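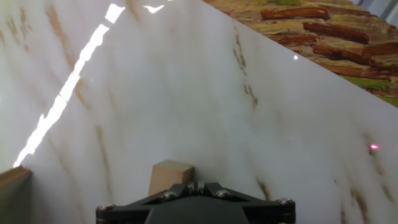 # Merby Adds White Marble Pattern to Its Table Covering Line

Merby, a supplier of decorative coverings for tables and counters, announced today that its glossy white marble pattern will be offered to cafes, small hotels and home users beginning in October. The new pattern has a milky white ground with soft gray clouding and thin veins that run from tan to brown. It brings the company's range to 33 designs.

"Our customers asked for a light surface with some warmth in it," said Lingyun Cao, head of design at Merby. "The brown veining does that work. A wood frame or a plain cup looks at home on it."

The pattern was developed over 7 months with Clirkeo, the print studio that has prepared artwork for Merby since the company's first catalog. Four versions of the veining were drawn before the final one was approved.

## Shown With Table Menus and Stands

Merby will present the covering together with small table pieces, so that buyers can judge how printed cards and frames look against it. A honey-brown wooden frame, tilted slightly back on its stand, holds a white sheet with a lime-green panel of small text. Other patterns are laid beside the white for comparison, among them a deep blue with feather-like swirls, a leaf pattern in greens, yellows, reds and browns, and a black marble with gold veins.

"Cafe owners rarely choose a covering alone," said Kiros Derese, sales director. "They choose it with the menu, the frame and the wall color in mind - and they want to see these together before they order."

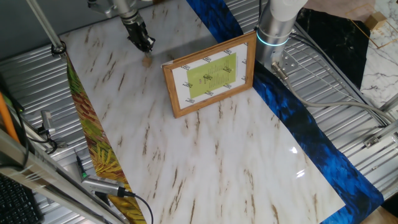

## Availability

The white marble pattern may be ordered through Merby and through Mahama, its retail partner, which serves 386 shops. Sample pieces will be sent to trade customers on request. Orders for cut lengths will be accepted from the same date as full rolls.

Trade buyers should direct questions to Kiros Derese at the Merby sales office. Press requests are handled by Xiaoqing Luo, communications manager.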